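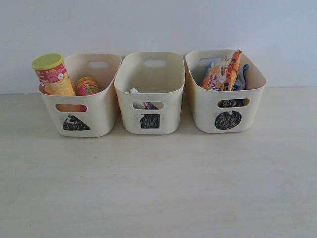 4. Marking and loading the bins

By now you've got your shelf up (section 3) and your bins rinsed out, so we can get to the part I like best. I run the snack cupboard at the Dotden after-school room in Sustthorpe, and the whole thing works on shapes. Kids who can't read yet can still match a triangle to a triangle, and so can the grown-ups at 5 p.m. when everyone's tired and somebody is asking for crackers.

You'll need:
Small plastic tubs with a handle hole front and back
A fat black permanent marker
A pencil
Rubbing alcohol and a rag, for mistakes (there will be mistakes)
The shape list from the back of this guide

4.1 Drawing the shapes

1. Wipe the front of each bin with a dry cloth. Any crumbs or grease and the marker will skip.

2. Pencil your shape onto the front, under the handle hole. Leave a finger's width below the hole so hands don't rub the ink every time the bin comes out.

3. Go over the outline in marker, then fill it in. Scribble! I used to rule mine with a straightedge and color them in like I was being graded, and it took me a whole evening in July. A scribbled triangle reads as a triangle from clear across the room.

4. Let the ink sit for 40 minutes before you touch it. Go have lunch.

Note: Start with a triangle and a square. They're hard to mix up even when you do them fast. I tried a pentagon and a hexagon one year and we had arguments.

Caution: Keep the marker on the outside of the bin. Some of our food gets tipped in without its wrapper (apples, mostly) and I don't want ink anywhere near it.

4.2 Loading

1. Put cans in the triangle bin. Tall snack cans go in first, standing up at one end, lid on top. Short cans go next to them. A tall can will poke up over the rim and may lean a bit, and I let it. If it leans so far it catches the shelf above, swap it for a shorter one.

2. Put flat packets in the square bin, lying down along the bottom. Turn the printed side toward the handle hole if you can, so you get a peek at what's in there without pulling the bin out. Benedetta Carbone, who had the cupboard before me, stood all her packets on edge like file folders. It looks great for one day.

3. Whatever's left goes in the next bin along. Check your shape list for which one that is, as the Marell set and the Barbieri set use different orders. (Sorry. I inherited both.)

4. Stop when you can't get your hand down the side. An overstuffed bin is a pain to lift by the front handle and things hop out the back.

Caution: Keep any single bin under 40 ounces if kids will be lifting it. Weigh a full one on the kitchen scale the first time so you know how it feels. My can bin came in at 1,240 grams on the first try, just over the line, and losing one small can fixed it.

4.3 Setting them in a row

1. Push the bins back near the wall, shapes facing out, triangle on the left.

2. Leave a small gap between them. Rims that touch will grab each other when you slide one forward.

3. Nudge the front edges into line if you care about that. I do on Open House night.

Note: If a shape starts wearing off, don't draw over it. Clean it off with the alcohol, dry the plastic, and start again at 4.1. Marker on top of old marker goes shiny and smears on little hands.

Restocking amounts are in section 5, along with the sheet I tape inside the cupboard door.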